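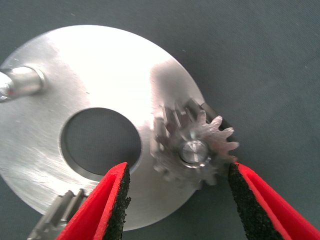 A small silver gear close to the rim of a round aluminium plate, with a large hole through the metal. From the Kulludby workshop.

There are few pleasures like a bench with something half-understood lying on it, and Hilkka Nurmi's workshop in Kulludby has plenty. She builds geared models – orreries, tide clocks, odd little calculators – and she will talk about teeth for as long as you let her. I stayed until supper!

She loves plain brushed aluminium, scuffs and all. "Polish it and you spend your life chasing fingerprints," she told me, turning a disc so the light slid over it. She has been cutting plates like these for 10 years and still gets a thrill when a gear goes onto its pin and spins freely at the first flick.

Her current project is a moon dial for the museum at Clondcombe, with 400 parts in the drawings and a good few more in her head. Toivo Lindqvist, her old teacher, checks the sums by post and sends them back covered in green ink.

What I enjoyed most was the handling. Hilkka puts a gear in your palm and lets you feel how crisp the points are, then hands you its partner and waits for you to mesh them yourself – a lovely, tiny click. The dial goes to Clondcombe in January, and I've already asked for a turn at the handle.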